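Das Zimmer in der Drilach

Mathias Mösli hatte das Zimmer zur Straße hin vermietet, solange seine Frau lebte, und danach noch vier Jahre lang. Dann zog der letzte Mieter aus, und er ließ die Tür zu. Im Februar rief seine Nichte an und sagte, eine Kollegin suche etwas für zwei Monate. Er sagte, er werde es sich überlegen. Am Abend stand die Kollegin mit einem Koffer vor dem Haus.

Sie hieß Yasmine El Ouafi und arbeitete bei der Brumska, in der Abteilung, die Fahrpläne machte. Mösli war 17 Jahre lang Bus gefahren und hatte über diese Abteilung eine Meinung.

»Die Vier hat an der Mühle nie pünktlich sein können«, sagte er, als sie noch im Mantel war.

»Das weiß ich«, sagte sie. »Ich habe es dreimal geschrieben.«

Er trug ihr den Koffer hinauf. Das Zimmer roch nach Schrank. Er öffnete das Fenster, zeigte ihr, wie man die Heizung mit der Zange aufdrehte, und nannte ihr den Preis. 150 im Monat. Sie sagte, das sei zu wenig. Er sagte, die Heizung sei auch nicht gut.

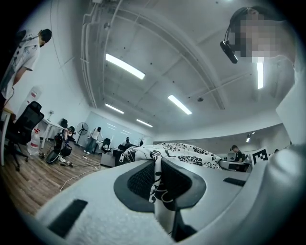
In der ersten Woche sahen sie sich kaum. Sie ging um sechs, und wenn sie zurückkam, saß er in der Küche und hörte Radio. Er hörte, wie sie die Schuhe auszog und auf Strümpfen die Treppe hinaufging. Einmal blieb sie in der Küchentür stehen und fragte, ob er wisse, wer im Depot die alten Wagenbücher aufbewahre.

»Wozu?«

»Man will die Haltestelle Drilach streichen. Es heißt, dort sei noch nie jemand eingestiegen.«

Mösli stellte das Radio leiser. Die Haltestelle lag hundert Schritte vom Haus. Seine Frau war dort jeden Morgen eingestiegen, in seinen Wagen oder in den von Lahcen Bouzid, je nach Dienst. Bei Bouzid hatte sie vorne gesessen und geredet, bei ihm hinten und gelesen.

»Die Bücher hat Bouzid«, sagte er. »Falls er sie nicht verbrannt hat.«

Bouzid hatte sie nicht verbrannt. Er wohnte am anderen Ende der Linie, in einer Wohnung mit zu vielen Stühlen, und er freute sich so wenig über den Besuch, dass er sofort Tee kochte. Er und Mösli hatten seit der Beerdigung nicht miteinander gesprochen. Es hatte keinen Streit gegeben. Keiner hatte angerufen, und nach einer Weile war es zu spät dafür gewesen.

Die Bücher lagen in einem Karton unter dem Bett. Yasmine kniete sich auf den Boden und blätterte. Die Männer blieben stehen.

»Du hast abgenommen«, sagte Bouzid.

»Du nicht.«
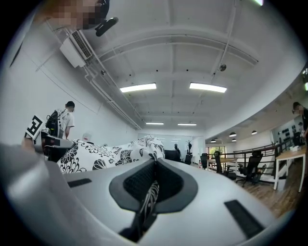 Sie nahmen den Karton im Bus mit zurück. Bouzid kam mit bis zur Drilach, obwohl er dort nichts zu tun hatte, und fuhr mit demselben Wagen wieder heim. Die Fahrerin, Halima Lyimo, kannte beide noch aus der Zeit, als sie in der Werkstatt gelernt hatte. Sie wartete, bis Mösli den Karton auf dem Gehsteig abgestellt hatte, und schloss dann erst die Türen. Das gab zwei Minuten Verspätung.

Yasmine las die Bücher nachts. Sie standen voll mit Zahlen, und am Rand hatten die Fahrer Bemerkungen gemacht: Glatteis, Kalb auf der Straße, Frau Mösli mit Kuchen. Die letzte stand in Bouzids Schrift und kam mehrmals vor. Sie überlegte, ob sie die Seiten zeigen sollte, und legte sie schließlich offen auf den Küchentisch. Am Morgen waren sie zugeklappt. Daneben stand eine benutzte Tasse.

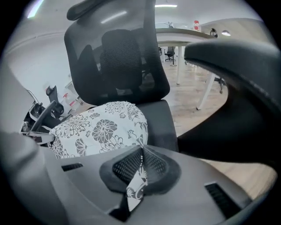 Die Sitzung über die Haltestelle fand am Nachmittag statt, im zweiten Stock der Brumska, und dauerte keine halbe Stunde. Yuzhen Meng leitete sie und hatte die Akte gelesen, womit niemand gerechnet hatte. Mösli durfte als Anwohner dabei sein. Man gab ihm einen schwarzen Bürostuhl mit Kopfstütze und hoher Rückenlehne aus Netzstoff, und er saß darin sehr gerade, weil er der Lehne nicht traute. Als er gefragt wurde, ob er etwas sagen wolle, sagte er, an der Drilach seien Leute eingestiegen, es stehe in den Büchern. Meng nickte und schrieb es auf. Die Entscheidung wurde vertagt.

Auf dem Rückweg fuhren sie mit der Vier. An der Mühle waren sie zu spät. Yasmine schaute auf die Uhr und sagte nichts, und Mösli sagte auch nichts.

An der Drilach stieg er aus und blieb am Schild stehen.

»Kommen Sie nicht?«, fragte sie.

»Ich fahre noch zu Bouzid«, sagte er. »Mit dem nächsten.«

Sie ging vor und drehte die Heizung auf.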